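Owner Guides > Small Craft > Trolling Motors
Print this page | E-mail this page

Section 4: Mounting the Drurnar Electric Motor on a Transom

These steps apply to flat transoms up to 58 mm thick. For a curved or raked transom, use the Frandsen wedge kit and follow the sheet packed with it.

4.1 Clamping

1. Place the boat on a level trailer or stand. Disconnect the battery.
2. Loosen both clamp screws until the pads are fully open.
3. Lower the bracket over the transom and center it.
4. Tighten the screws by hand, one half turn each in alternation.

CAUTION: Do not use pliers or a bar on the clamp screws. The pads can crush a foam-core transom.

5. Attach the safety cable to a fixed eye inside the hull. The cable must not pass over the tiller.
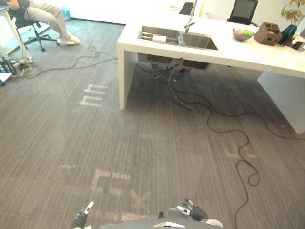
4.2 Setting the Depth

1. Hold the shaft and release the depth collar.
2. Slide the shaft until the top of the propeller is 195 mm below the waterline with the boat loaded.
3. Tighten the collar. Check that the motor tilts and locks in both positions.

NOTE: Sakoro hulls with a rear seat sit lower at the stern. Check the depth again with all passengers aboard.

4. Reconnect the battery, positive lead first.

Revised November 3, 2021

© Flidari Marine | Contact | Back to top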